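3.2 Wall finish and reverberation

Absorption was measured in two rooms of equal floor area at the Doretti site, one finished in bare plaster and one in the Boersma mineral coating. Each room was excited with an interrupted noise signal, and decay times were read in third-octave bands from 200 Hz upwards. Source and microphone positions were kept the same in both rooms. Doors were closed during every run, and the ventilation was switched off.

Decay times in the plastered room were longer in all bands, with the largest difference at 400 Hz. The Itov correction for air absorption was applied to the upper bands only. A total of 601 decays was retained after those with a poor signal-to-noise ratio had been removed.

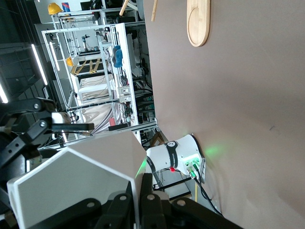 Figure 4. Wall surface and hung board.

Scattering by small objects was neglected in the model of Section 2. The assumption is weakest where items are fixed to or hung against an otherwise plain finish, as with the oval light-wood board on the brown wall in Figure 4. Such items were entered as flat reflectors with the coefficient for untreated timber. Marks and scuffs on the surface were ignored.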